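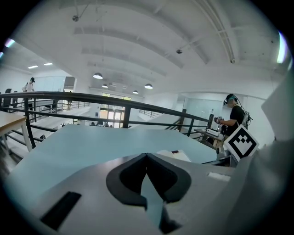
3.2 The mezzanine and its furniture

It is a pleasant floor to work on, the mezzanine at Skarna, and we came to know it well over the two visits in February. Tables stand near a black railing, and a white staircase leads down to the lower level.

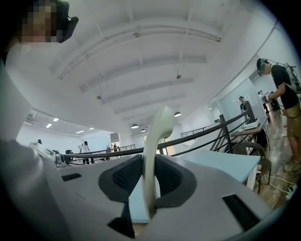 Figure 3. Ceiling with white beams and dark pendant lamps, lit.

Light matters a good deal to anyone sorting small things — the Plivberg survey said as much. The tabletops are light blue, and a white corded telephone shows up kindly against them.
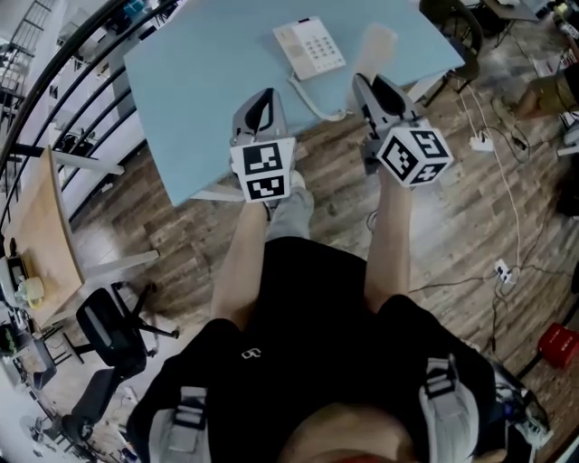 3.3 Handling the telephone

A coiled cord asks for patience, and we let people take as long as they liked.

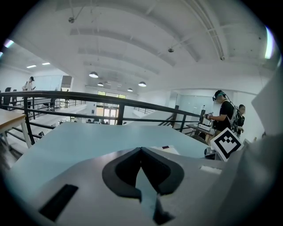

Why a corded telephone?
The cord keeps handset and base together, so tidying one means minding the other.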